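Mon 22 July – notes for the Eide library talk, second draft. Thirty minutes plus questions. Water on the left this time.

## Start

Hi, thanks for coming in on a Monday night. I'm going to talk about moving my mother-in-law out of a house she'd lived in since before I could drive, and what I learned about deciding things when you're tired.

(Wait for the late people. Don't fill the gap with the parking story.)

So, the house was in Prulla, up the hill, three floors and a cellar. The new apartment is in Sonusau and it's 887 square feet. I want you to hold on to that number, since I didn't, and I paid for a truck twice.

Show of hands – who has helped a parent move? Who's about to? OK, the second group, you get the handouts first.

## The list

We started with a spreadsheet. I love a spreadsheet! I gave every object its own row and by the end of the first weekend I was very proud and we hadn't packed a single box. The final list had 1,773 rows. Some of them said things like "lid, unknown."

What worked was sorting by room in the new place, and forgetting the room it came from. You stand in the old kitchen and ask where in Sonusau a thing is going to live. If you can't name the shelf, it goes on the table and you come back to it after lunch.

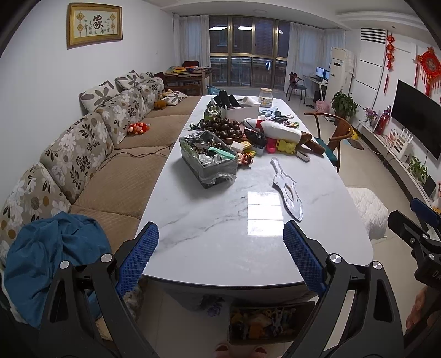

The after lunch part matters more than you'd think. I made every bad call before noon, when I was fresh and feeling ruthless. I gave away the good colander at ten in the morning. I bought another one in September and it's worse.

(Slow down here. Last time I raced through this and lost the back row.)

## Arguments

We had two big ones. The first was over the piano, which I'll skip unless somebody asks. The second was over a drawer of keys, and it lasted most of an afternoon. She wanted to keep them all. I wanted to know what they opened. Neither of us was really talking about keys, and I only worked that out in the car going home.

If you take one thing down tonight, write this: let the person who lived there have one container with no questions asked. Pick the size together, then keep your mouth shut. Hers was an old Narnanel suitcase and I still don't know what's in it.

## Money

People always ask, so let's do it. Our total was $3,883. That's both trucks, the boxes, the cleaner, and a locksmith (yes, after the keys). The second truck was pure bad planning on my part, and if I'd measured the hallway in the new building we'd have skipped it.

Measure the hallway. Measure the elevator too, with the door open, and ask what hours you're allowed to use it.

## Wrap

She's been there ten months now. She complains about the radiators and likes the bakery.

Handouts are by the door – the one-page checklist is on top, and the blank floor plan grid is underneath. Questions. If it goes quiet, tell the piano story.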